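Jiahui Ye
November 1, 2019

A thread on trying to return one (1) kettle to Relby, for anyone thinking of buying a kettle. Or anything with a lid.

The kettle is a Pavuvia. It cost more than I'll admit in front of my mother, who follows me. It has 8 temperature settings, so you can ruin green tea with precision.

I bought it in July. By the middle of July the lid had stopped closing. A kettle whose lid won't close doesn't switch itself off. It just boils and boils, like my uncle on the subject of parking.

So I rang Relby. The recorded lady told me my call was important and then played me the same bit of pan pipes for the length of a decent lunch.

A man came on. Lovely man. He asked if I'd tried closing the lid.

I said yes.

He asked if I'd tried closing it firmly.

He gave me a returns number, which was 1390. I remember it because I have since said it aloud to everyone who has ever worked at Relby, including one person who turned out to be in the carpets department and wished me luck.

You can't post it back, by the way. It's "an item containing a heating element". You have to take it to a Relby Collection Partner. My nearest Collection Partner is a shop called Gornine that sells aquarium gravel.

Gornine shuts for lunch. It also shuts a bit before lunch, and opens again when the feeling takes it. I have now stood outside in the rain with a boxed kettle two times and been asked by a passer-by if I was moving in.

Third go, it was open! The girl on the till scanned my label, frowned, and said the kettle had already been returned.

I held up the kettle.

She said yes, she could see that, but the system had it as returned, and she couldn't take in something that was already in.

Rang Relby again. Pan pipes. I know the tune now. I hummed it in a meeting and a colleague from Finance joined in, so that's how I found out about her toaster.

New man. He said if the kettle was showing as returned then I should have had my refund. I said I hadn't. He said that was because they hadn't received the kettle. He didn't seem to feel these two sentences had anything to say to each other.
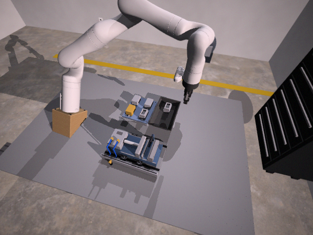
Anyway he's "raised it". Everything at Relby gets raised. I picture a very high shelf.

Meanwhile I've been boiling water in a saucepan since the summer and I've got quite good at it. My neighbour Kang says tea tastes better this way. Kang also says this about tea made in a flask, a tent and a hospital.

Small update: an email! Subject line "Good news about your return". I opened it standing up.

It was a survey. How likely was I to recommend Relby's returns service to a friend or relative?

I've put my uncle's address down. They can ring him about it, and I hope they've got somewhere to park.

Second update, two hours on. They've sent me another lid. It's for a slow cooker.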